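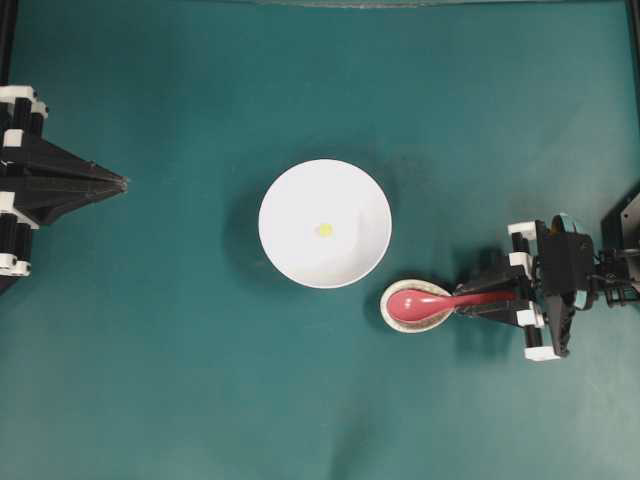
White bowl, oval dish and plastic spoon on a teal tabletop.

Tableware Sought for the Betcombe Community Kitchen

The Betcombe Community Kitchen will open its tableware collection on September 20, 2023, in Room 5 of the Flitska Building. Residents and staff are invited to donate bowls, small dishes, serving plates and spoons that are clean and free of chips or cracks. Plastic and ceramic items are equally welcome.

The kitchen currently serves about 76 guests at each midday meal, and its supply of small bowls has fallen short since the spring. Round bowls suitable for soup or cereal are the greatest need. Matching sets are not required. Knives, glassware and electrical items cannot be accepted at this time - please contact the office before bringing anything larger than a serving plate.

Donors are asked to wrap breakable pieces in newspaper and to limit each box to 30 pounds. Boxes may be left with Moataz Benjelloun at the front desk during regular building hours. Receipts are available on request.

Collection will continue through the first week of December. Questions may be directed to Obsa Endale, Kitchen Coordinator, at extension 705.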